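The Gripper Week

By the time I got to Wolde I'd had two cups of tea and no breakfast, and I was already cross with the left arm. It was the fingers, you see. Bravent had sent us a new set, yellow and springy, full of little square pockets like a waffle, and Prurkico wanted to know by the end of the week whether they were worth buying or whether we should stick with the hard ones we'd had since October.

So I did what I always do when I can't think. I dropped something red in the middle of the floor, put the blue basket in the corner and brought both arms over the top.

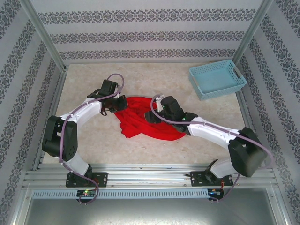 Both arms over the cloth, basket at the back.

I do love that moment, before anything has gone wrong! They look like two herons that have spotted the same fish. Cloth is a horrible thing to give a machine, mind. A block is a block from every side, but cloth is never the same shape twice, and the hard fingers used to skate straight over it (or pinch the tiniest corner and lose it halfway across, which was somehow worse).

My plan was 12 lifts with each set, same speed, same controller, no fiddling. I wrote that last bit on my hand because I know what I'm like. Then I sat down with the wrist cameras up on the big screen and the overhead view pushed off to one side, and straight away I was in another country. Through those little cameras the floor turned to snow, and the cloth was a great red hill with a seam running over it like a footpath.

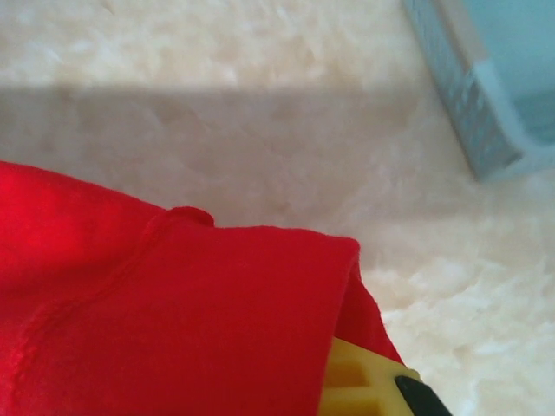 Wrist view, with a yellow fingertip at the bottom.

I must have stared at that seam for ages. It's funny what you get fond of. The hard fingers had managed six lifts out of their 12 and I'd written it down quite calmly, the way you'd write down the rent, but now I found I was leaning forward with my knees against the desk, wanting the yellow ones to do better. You're not supposed to want anything. My old boss at Jorketia used to tell us that if you caught yourself cheering you should go and stand in the car park until it passed.

I didn't go and stand in the car park. I nudged the right arm down another notch, then the left, and then I stopped, with the cloth up against one gripper and a corner of it dangling over the tips of the other.

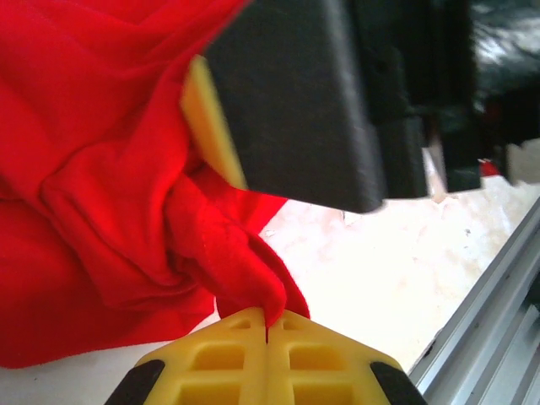

You want to slow the closing down before you blame the fingers, came the voice on the speaker from Prurkico, which I'd completely forgotten was still switched on. Those soft ones bend before they bite, and if you shut them at the old speed all you've tested is the old speed.

I said I'd promised myself no fiddling. I may have held my hand up to the speaker, as though it could read.

Well, then you've made a fair test of the wrong thing, said the voice, quite kindly, and I heard a spoon going round in a mug.

I looked at the numbers on my pad. I looked at my hand. Then I licked my thumb, rubbed out the word "no", and went to find where we kept the speed settings.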